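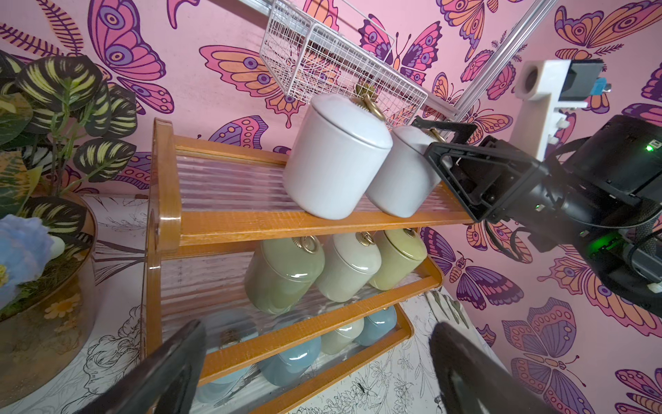 MINUTES – DISPLAY AND STORAGE MEETING

Stundlow Home Goods, back office

28 August 2025

Present: buying, display, warehouse and web sales. Apologies received from accounts.

1. Minutes of the last meeting

Approved with one correction. The sample order from Groletti was placed in May and was for a full color set, not a half set as written.

2. Canister range

Buying reported that the Groletti ceramic canisters are now confirmed for the fall catalog. The first order is for 1,000 pieces across all colors. White, sage green, olive, cream and the blues are included. Groletti has asked us to settle the color names before the labels are printed. Web sales said that customers will not be able to tell the two lightest blues apart on a screen, and asked for names that make the difference clear. Buying will send a list of names to everyone for comment.

There was a discussion about the lids. The ring handle is popular with everyone who has handled the samples. Warehouse would like the lids wrapped separately from the bodies, as the rings can mark the glaze if they rub in transit. Groletti currently packs them with the lid on and one sheet of tissue. Agreed to ask for a quote on separate wrapping and to look at the cost before deciding.

3. Shelf for the display

The wooden shelf with the clear ribbed tiers will be used with the canisters. Display prefers it to the white one from Agudelo because the light comes through the tiers and the colors on the lower rows do not look dull. Warehouse asked whether the tiers will take the weight of a full row of filled canisters. The supplier's sheet does not say. Display will load one shelf with filled canisters and leave it for 12 days before we offer the two items together.

It was asked whether the shelf should be sold flat-packed. Agreed to leave this until the weight test is done.

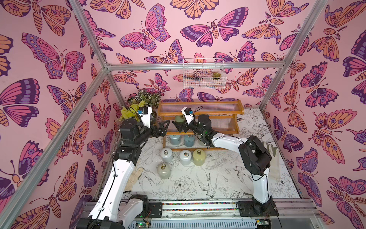
4. How the canisters are arranged

Two views were put forward. Web sales would like every canister on the shelf, sorted by color, so that the range can be seen in one look. Display would like some on the shelf and the rest standing on the floor in front, which shows customers that the canisters also work on a counter or table. No vote was taken. Agreed that the catalog page will show the shelf full and the store display may do as it likes, as long as the rings are straightened and the lids are fully down.

Whichever way is used, the whites go together. The greens are not to be split between tiers.

Display also asked that people put canisters back where they found them after handling. Lids have been going back on the wrong bodies, and the shades are close enough that this is easy to miss.

5. Background and floor covering

The pink butterfly paper stays. Buying had some doubts, as the print is busy and the canisters are plain, but most of the meeting felt that the plain colors stand out well against it. The white covering with the black bird and peony drawings will stay too. Warehouse has one more length of it. Web sales asked that it be smoothed out at the corners before anything is set down on it.

Nustska has offered a second wallpaper pattern at a lower price. Buying will ask for a sample roll but nothing will be changed before the catalog is finished.

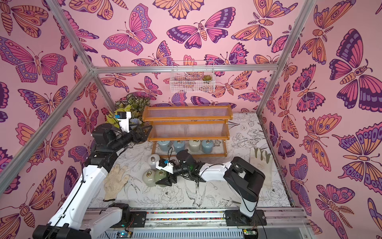 6. Basket and plants

The white wire basket is to stay on its rail. It was suggested that a few canisters could go in it, but display pointed out that a ceramic piece hanging over a shelf of other ceramic pieces is asking for trouble. The small succulent is enough. Nothing heavier goes in the basket.

The leafy plants stay in the back left corner. Their leaves need dusting, and display will do this along with the weekly wipe of the shelf. A soft dry cloth should be used on the clear tiers, as the spray cleaner has left streaks between the ribs.

7. Catalog

The print run was set at 2,000 copies, with 200 held back for trade customers. The canisters and the shelf will share a page. Text is still needed for both. Buying to write the canister text, display to write the shelf text.

8. Any other business

Warehouse reminded all departments that breakages must go in the book, including chipped lids. Two shelves in the stock room still need labels.

Actions

Buying – color names; wrapping quote from Groletti; sample roll from Nustska; canister text.
Display – weight test; dusting and cleaning; shelf text.
Warehouse – stock room labels; put aside the spare floor covering.
Web sales – check the colors on screen against the samples.

The next meeting will be called when the weight test is finished.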